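Kotelora: manipulación bimanual de vidrio a partir de demostraciones humanas
Notas del ponente. Proyecto de curso, aula Murakami

Apertura. Presentar el título y pasar directamente al problema. No leer el índice. El público conoce la asignatura pero no la tarea, así que conviene enunciarla completa antes de hablar de modelos: cinco vasos de vidrio transparente, un soporte metálico dorado con ganchos curvos y base redonda, una mesa de cristal ahumado. Estado final: los cinco vasos boca abajo, cada uno en su gancho.
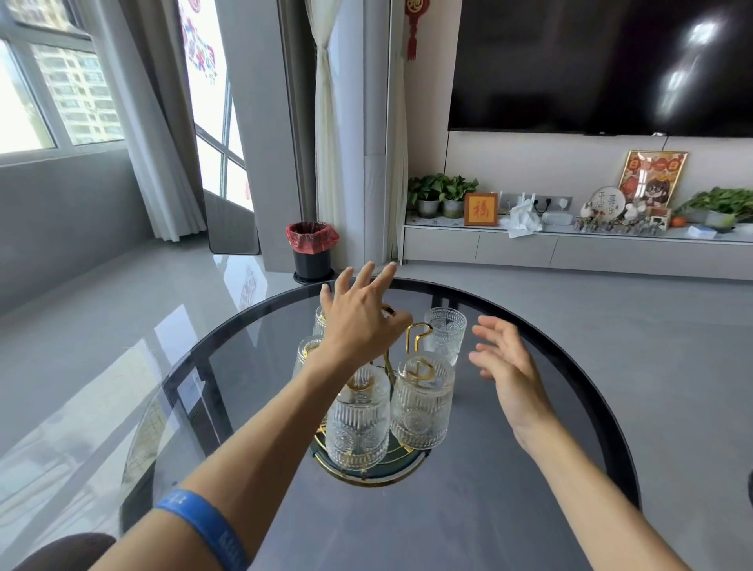

Bandcombe, 14 de febrero de 2020

Motivo de la elección. El equipo partió de una tarea con bloques opacos y la abandonó en la segunda revisión. Con bloques, la estimación de pose se resolvía con el detector del curso anterior y no quedaba nada que estudiar. El vidrio estriado produce brillos que cambian con cada movimiento de la cámara, y el tablero oscuro añade los reflejos de las ventanas. Los ganchos, además, se ven a través de los vasos. Mencionar que el sensor de profundidad devuelve huecos en casi toda la superficie del vaso; por eso la entrada del modelo es solo color.

Punto de vista. Cámara a la altura de la cabeza, inclinada hacia la mesa. Insistir en que las manos tapan el soporte precisamente en la fase que más interesa. Si preguntan por una segunda cámara cenital: se probó, mejoraba la localización de la base y no aportaba nada sobre el contacto entre gancho y borde.

Datos. 1701 segmentos etiquetados, 12 operadores. Cada segmento cubre una sola fase: aproximación, agarre, giro, enganche o retirada. Las reglas de etiquetado están en el anexo B. Dos aclaraciones que suelen hacer falta:
- El giro empieza cuando cambia la orientación del vaso, aunque la mano siga desplazándose.
- La retirada termina cuando la mano sale del volumen del soporte. Si la otra mano permanece dentro, se etiqueta aparte.

El reparto entre entrenamiento y validación se hace por operador. En la primera versión se hizo por segmento y los resultados salían inflados; decirlo sin rodeos, figura en la memoria.

Coordinación entre manos. Parte central de la charla, dedicarle el tiempo que se recorte de la introducción. Una mano manipula el vaso y la otra estabiliza o queda a la espera, y los papeles se intercambian según la posición del gancho libre. El clasificador de papeles confunde sobre todo «espera» con «estabiliza», ya que la separación entre dedos y metal no se aprecia bien en color.
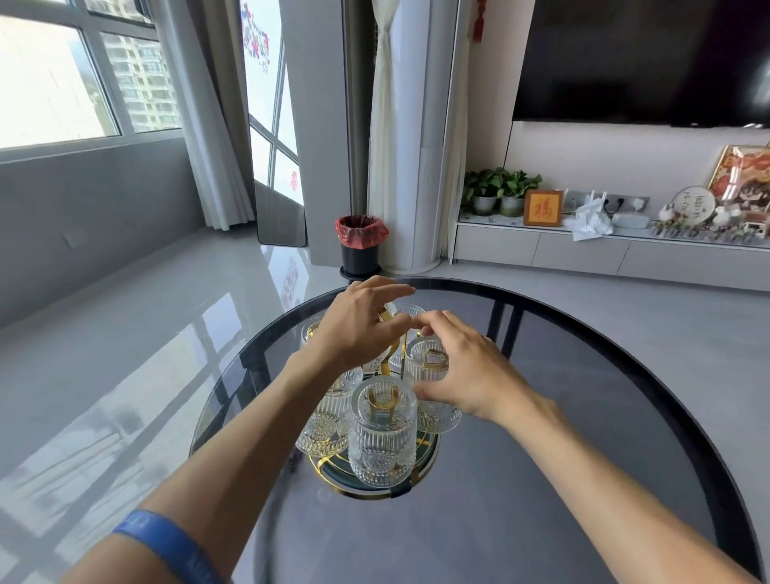 La etiqueta de contacto admite por tanto tres valores: sí, no e indeterminado. Los segmentos indeterminados se conservan en el conjunto y se excluyen de la función de pérdida del contacto. Quitarlos del todo empeoraba la predicción de trayectoria, probablemente porque se concentran en los vasos del fondo.

Transferencia al brazo. Se usa Movavero como capa de planificación, con dos pinzas paralelas. La correspondencia de la mano a la pinza se reduce a seis parámetros: posición, dos ángulos y apertura. El tercer ángulo se fija por simetría del vaso. Advertir que esa simplificación falla si el borde toca el gancho antes de tiempo. No enseñar la tabla completa, solo la fila de enganche.

Limitaciones. Un único modelo de soporte. Sin vasos de pie alto. Iluminación natural en toda la validación, sin pruebas con luz artificial. La rigidez de las pinzas no se ha medido; el límite de fuerza se ajustó a mano.

Trabajo pendiente para la entrega de marzo: repetir el entrenamiento con las etiquetas de giro corregidas, añadir un soporte con otra separación entre ganchos y publicar el script de conversión.

Preguntas. Si el tiempo va justo, saltar la comparación con bloques y dejarla en pantalla durante el turno de preguntas.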